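Endmont raised its interim dividend in March, and the reaction was what you would expect. The share price went up, and the statement was read as good news from top to bottom. I think shareholders should have been less pleased.

The company makes molded parts for small appliances. It is paying out 86 percent of its half-year profit. That leaves very little for the plant at Grorton, where the main production lines are 18 years old. 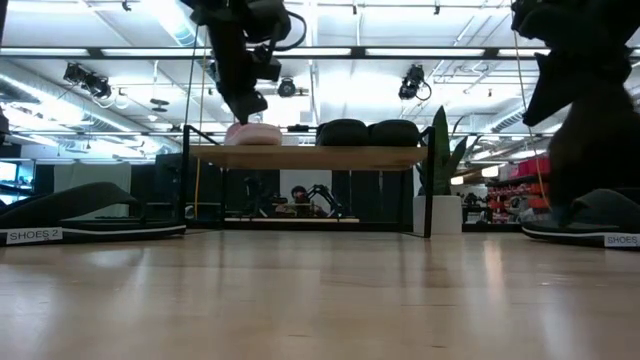

Slides with paper labels on a pale wood floor.

Management says the lines have years left in them. Maybe so. But Flurkance, its closest competitor, held its own dividend flat and ordered four new lines instead. Its costs per part will fall. Endmont's will not.

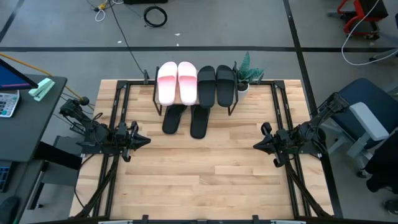 Can a company pay a high dividend and still invest enough?

It can if cash flow is strong or debt is low. Endmont has neither at the moment, so the money has to come from one place or the other.

I own shares in Endmont and I like getting the check. I would still take a smaller one. 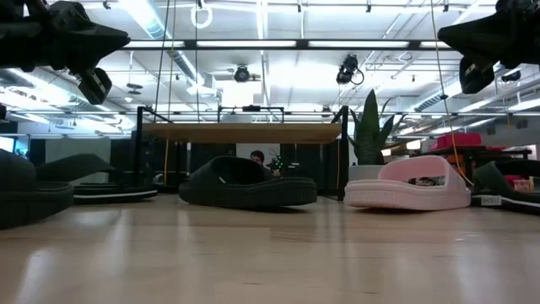

Margins in this business are thin, and customers compare suppliers on price every year. Plattner lost two large contracts that way after putting off its own upgrades. A molded product can be as plain as a slide with a thick sole and one wide strap, in black or light pink, and buyers of plain things move quickly when someone else can make them cheaper.
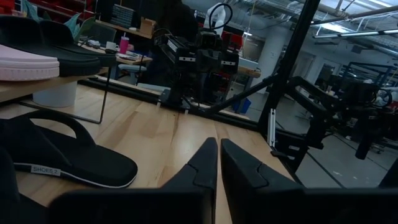

The board could fix this without much drama. Cut the payout to half of profit, say so early, and publish a schedule for Grorton — with costs attached. Some income investors would sell. The rest of us would own a company with newer machines and a dividend it could afford to keep paying.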